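4. How Lay Readers Get Ready

4.1 The week before

When we began this study we thought of the reading of scripture in church as something that takes place on a Sunday morning, at a lectern, in three or four minutes. The readers themselves soon talked us out of that. For most of the people we spoke with in the Custholm parishes, the reading starts on the day the schedule comes out, when they look down the list for their own name and then (nearly all of them laughed as they admitted this) look straight across to see whether they have been given a passage full of hard names. A retired school bus driver told us she had once traded away a chapter of Nehemiah for two turns at washing the coffee cups, and had never regretted it for a minute.

We sent out 600 questionnaires and received 400 back, a generous response for which we are very thankful, especially as the form was longer than it should have been and the question on Bible translations was badly worded. We return to that question in Section 6. What follows draws mainly on the written comments, which people used far more freely than we had expected, and on the longer conversations held in kitchens, vestries and, in one case, a parked car with the heater running.

The commonest way of preparing was simply to read the passage aloud at home, more than once. Some did so in front of a husband or wife, and some waited until the house was empty. Several readers said they liked to begin a few verses before the assigned text and carry on a few verses past it, so that they would know what sort of story or argument they were stepping into. One man wrote that he could not read Paul well until he had worked out who Paul was annoyed with. Others found this kind of study got in their way, and preferred to come to the words fresh, trusting that the sermon would do the explaining.

There was a good deal of feeling about printed helps. The pronunciation sheet that the Ekov chapel tucks into the lectern Bible was mentioned with real affection, even by people who worship somewhere else and have only borrowed it. It is a single typed page, much photocopied, and the entry for Melchizedek has been corrected by hand in at least two different inks. Readers who used it told us they were calmer, although a few confessed that they still said the name quickly and kept their eyes down.

4.2 Standing up

Norðdahl, whose work on village congregations has shaped much of our thinking, describes the walk to the lectern as a small change of office: a neighbor gets up from the pew, and for a little while speaks with a voice that belongs to the whole assembly. We found this a helpful way to put it, and so did the readers when we shared it with them, though they tended to bring it down to earth. They spoke of stiff knees, of reading glasses left in a coat pocket, of the worry about whether to bow, and of how very long the aisle can be when the organist has already stopped playing.

Torquil Nisbet, who has been reading at the early service for longer than he cares to say, gave us perhaps the fullest account. He arrives while the church is still being unlocked, finds the page, and reads the passage through once under his breath with a hand resting on the paper. "I'm letting it get used to me," he told us. He does not look up at the congregation until the final sentence, a habit he picked up from an aunt who read the same way. We asked whether anyone had ever encouraged him to look up more. They had, he said, at a training evening, and he had gone home and thought it over kindly and kept on as before.

His answer touches on a disagreement that ran all through our material. The advice given to new readers in the Custholm parishes leans strongly toward eye contact, and toward varying the voice for different speakers in the text. Younger readers mostly welcomed this, and a few had experience in school plays and were glad to put it to use. Among older readers there was more reserve. They felt that too much expression drew attention to the person reading, and one of them said, very gently, that she did not need the prophet Amos done in a voice. We do not want to make this into a quarrel between generations, as there were plenty of exceptions on both sides, and two of our most dramatic readers were well into their eighties.

Figure 2. Two jointed white and dark-gray arms at the far edge of a brown tabletop.
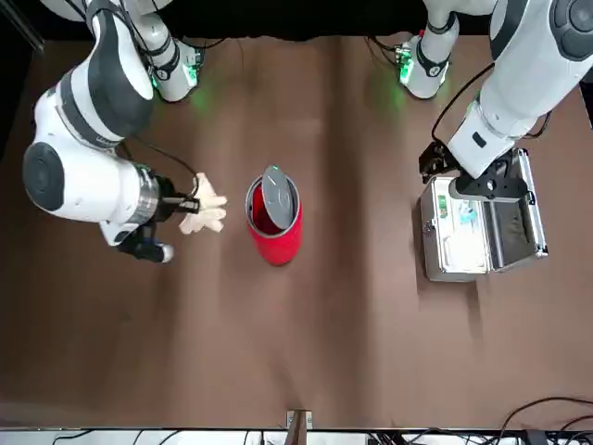
4.3 After the reading

We had not planned to ask what happens once the reader sits down again, and the subject came up only because people kept raising it. Many described a few minutes in which they heard almost nothing of what followed. They went back over a stumbled word, or wondered whether the pause before "The word of the Lord" had been too long. A mother of three said she was usually back in the service by the psalm, if the children let her.

What they hoped for afterward was modest. A word at the door meant a great deal, and readers could often repeat such remarks exactly, years later. Compliments on clarity were valued most, particularly from people who have trouble hearing. In the Sodex congregation, where the same 6 people cover all 52 Sundays between them, thanks had become rather rare, and the readers there put this down to everyone having grown used to them. They were not bitter about it. One did mention, though, that a visitor in March had stopped to say she had understood Ezekiel for the first time, and that this had kept him cheerful until well past Easter.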